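Paper Crafts for Beginners, Handout 4: Heat Embossing on Cards
Haltosdale Evening Classes
Notes by Morag MacLeish, revised 2018-06-26

Welcome back, everybody! Last time we spent the whole evening on folding and scoring, and I know a few of you went home wondering when we would get to the pretty part. Well, tonight is the pretty part. Heat embossing is the raised, shiny lettering you see on wedding invitations and the nicer sort of Christmas card, and it is a good deal easier than it looks once you have spoiled a card or two. Please do spoil a card or two. I buy the cheap white stock for exactly that purpose.

The idea is simple. You stamp with a slow-drying ink, you shake a fine powder over it, you tip off the extra, and you warm what is left until it melts. The powder clings only where the ink is, so the quality of your stamping matters more than anything you do afterward.

Getting the card ready

Cut and score your base before you stamp, as we did in Handout 3. Then rub the front all over with an anti-static bag (an old dryer sheet will do at home, and I used one for years). If you skip this, stray grains will stick wherever your fingers have been, and once they are melted they are there for good. Thoa Mạch asked in the last class whether cornstarch works. It does, in a pinch, but use very little and brush it away with a soft brush, or the ink sits on top of it and your fine lines go patchy.

Stamping and powder

Tap the stamp on the pad several times, lightly. Pressing hard floods the little spaces inside letters like e and a. Set the stamp straight down on the card, press evenly, hold for a slow breath, and lift straight up. No rocking, please — I say it every term and I still catch myself doing it.

Have a sheet of scrap paper folded down the middle and waiting under your card. Spoon the powder over the image, tilt the card to let it run across, then tap the back with a fingernail. Pour the leftover powder back into its jar along the fold and put the lid on right away. I lost most of a jar of gold one December by reaching across the table for my tea, and there is still gold in that rug.

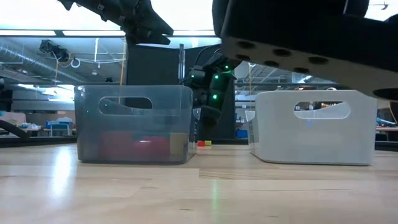
Look closely at the card before you go near the heat. Stray grains can be lifted with a dry, thin paintbrush, and there is no hurry at all at this stage. If the whole image is crooked or patchy, wipe the lot off with a tissue, dry the card, and start over on the back.

Heating

Let the tool run for a little while before you point it at the card, so that the air is properly hot. Hold it a few inches off and begin at one corner. You will see the powder change from dull and sandy to smooth and glossy, and as soon as it does, move along. Overheated powder sinks into the paper and goes flat and greasy looking, and I am sorry to say there is no cure. If the card starts to curl, warm it from the underside for a moment and then press it under a book once it is cool.

The nozzle stays hot long after you switch off. Stand it on the metal tray, pointing at the wall, and hold your card with tweezers or a clothespin.

A word on supplies

You will find clear, white and gold powders in the class set. If you want your own, the Drollari detail powder is the finest I have used, and it is the one to choose for small lettering. The sentiment stamps we are using come from the Bùi alphabet set, and Sang Cao has kindly offered to bring in the larger capitals as well. Ordinary dye ink dries too quickly for any of this, so check that your pad says pigment or embossing on the lid.

For next time

Please finish one embossed card at home, any greeting you like, and bring along one that went wrong so we can work out what happened. Abdul-Rahman has asked for something suitable for a nephew's graduation, so we will look at layouts for plainer cards, with stripes and a torn edge. Bring a ruler, a craft knife and two sheets of dark cardstock.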